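The Clitau Choral Symphony is a large work for mixed chorus, children's choir, organ and orchestra, named after the river town of Clitau where it was first sung. It is the longest and best loved of the pieces that grew out of the Heter valley singing tradition, and although it has never been heard very often in the great concert halls, it has kept a faithful following among amateur choirs, who tend to speak of it with the sort of fondness other people keep for a favourite aunt. A full performance lasts a little over an hour and a quarter, with a short pause after the third movement so that the children can sit down.

Background

The Heter valley had been known for its singing long before anyone thought of writing a symphony for it. Nearly every village along the river had a choir of its own, and in winter, when there was less to do in the fields, these choirs would visit one another and sing late into the evening. Many of the tunes were passed on by ear, and the same melody might be a lullaby in one village and a drinking song in the next (the words, needless to say, were rather different). The symphony borrows freely from this store, and older listeners in the valley could often name the village a tune had come from within a bar or two.

The work was commissioned by the Abreu Choral Society, which had just finished building its hall in Clitau and wanted something grand enough to open it with. The society asked for a piece that used every one of its 500 singers, which was a tall order, and the composer's first draft was sent back with a polite note asking for more for the altos to do. The altos got the whole of the second movement, and have been rather proud of it ever since.

First performance

The symphony was first given in March, beginning at seven in the evening, before an audience of 1,174. The hall had been designed for 1,000, so extra benches were carried in from the school across the square and set along the side aisles. The organ, a new instrument by the firm of Wukero, had been tuned that same afternoon. The fourth movement was applauded so warmly that it was sung again straight away, and at many performances in the valley it is still repeated as a matter of course. 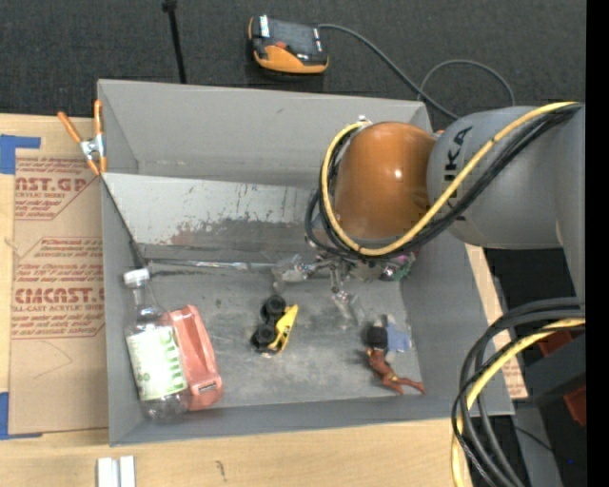
One singer, writing in the society's newsletter, remembered that the second time through was much the better of the two, the basses having by then stopped worrying about their high entry, and that she had walked home humming the children's tune and could not get rid of it for a week.

Structure

There are five movements. The first opens very softly with low strings and a single held organ note, over which the men's voices enter one part at a time. It is slow to get going, and some conductors have been tempted to hurry it, but it does reward a little patience, and the arrival of the full chorus is a splendid moment when it comes.

The second movement belongs to the altos, as already mentioned, and is built on a lullaby from the upper valley. The third is a brisk dance in which the chorus sings mostly nonsense syllables, and the fourth sets an old harvest hymn, with the children's choir joining in from the gallery. The finale brings back themes from all the earlier movements and closes as quietly as the work began, on the same organ note.

Later history

The score was published by Wukero's printing branch, with a reduced version for smaller choirs and piano following 10 years later. The reduced version leaves out the third movement altogether and gives the organ note to the pianist's left hand, repeated gently, and it is in this form that most people outside the valley have come to know the piece. Opinions differ on how well it works, though it has certainly brought the music to a great many church halls that could never have found room for the original.

The handwritten full score is kept in Clitau, along with a set of the first chorus parts, several of which have pencilled breathing marks and, in one case, a shopping list on the back cover.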